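**Brarerlow Handling Laboratory – Gripper Comparison, Pre-Run Inspection Checklist**

Bench: Kurtuluş, two-arm table
Grippers under comparison: Rulitz parallel (left arm), Gratard parallel (right arm)
Task: bowl transfer
Session: October, morning block

This checklist must be completed before each block of trials. Mark every line as Pass, Pass with comment, or Fail. A Fail in Section 1 or Section 2 stops the block until the item has been corrected and checked again.

## Section 1. Power and stopping

| Item | Result |
|---|---|
| 1.1 Emergency stop, left station | Pass |
| 1.2 Emergency stop, right station | Pass |
| 1.3 Both arms hold position when power is removed | Pass with comment |
| 1.4 Controller log started, file number recorded | Pass |

Comment on 1.3: The right arm settled slightly before the brake engaged. The movement was within the limit set for this bench. The reading was entered in the log and should be compared with the next inspection.

Comment on 1.4: Log file 1,919.

## Section 2. Arms, mounts and cables

| Item | Result |
|---|---|
| 2.1 Mount bolts marked and torqued, both arms | Pass |
| 2.2 Table frame and corner brackets tight | Pass |
| 2.3 Cable slack sufficient at full reach, left arm | Pass |
| 2.4 Cable slack sufficient at full reach, right arm | Pass with comment |
| 2.5 Floor cables clear of the operator's path | Pass |

Comment on 2.4: Slack is sufficient, but one tie near the wrist has been pulled tight and bends the camera lead. Replace the tie before the afternoon block. Do not reroute the lead through the finger side of the gripper.

## Section 3. Work area and objects

The operator sets out the bowls and the raised stand according to the layout sheet. Objects that are not part of the task may remain on the table only if they are listed on that sheet and stay in the same place for both grippers.

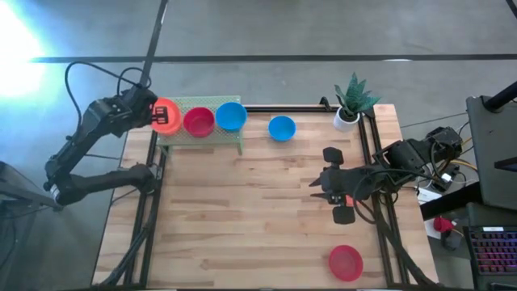
*Section 3 – Left gripper at the rim of the orange bowl, with the red and blue bowls beside it on the stand.*

| Item | Result |
|---|---|
| 3.1 Bowls free of cracks and residue | Pass |
| 3.2 Stand level, feet flat on the table | Pass |
| 3.3 Layout matches sheet | Pass with comment |
| 3.4 Potted plant in its listed position at the back of the table | Pass |
| 3.5 Lighting as recorded for the previous block | Pass with comment |

Comment on 3.3: The sheet does not state how far the second blue bowl should be from the stand. The inspector used the distance from the previous block. The sheet must be revised before results from the two grippers are compared.

Comment on 3.5: Glare on the floor at the upper left of the camera view. Bowl detection was tested and was not affected. Repeat the test if the blinds or lamps are changed.

## Section 4. Grippers

| Item | Rulitz (left) | Gratard (right) |
|---|---|---|
| 4.1 Fingers parallel when closed | Pass | Pass |
| 4.2 Finger pads free of wear | Pass | Pass with comment |
| 4.3 Opening width, mm | 83 | 83 |
| 4.4 Cycles since last pad change below 500 | Pass | Pass |
| 4.5 Releases fully on stop command | Pass | Fail |

Comment on 4.2: Light scuffing on the inner pad. Pad retained for this block.

Comment on 4.5: The Gratard gripper did not release fully on one of 6 stop commands. The fault did not return after the controller was restarted, and the cause has not been found. The result remains a Fail under the bench rules – a restart is not accepted as a correction.

## Section 5. Decision

Left arm: released for trials.

Right arm: free motion only, no grasping, until item 4.5 has been repeated with a second controller. Trials with the left gripper may go ahead, provided that the right arm is parked and its drive is disabled.

Open actions: wrist cable tie (2.4), layout sheet (3.3), release test (4.5).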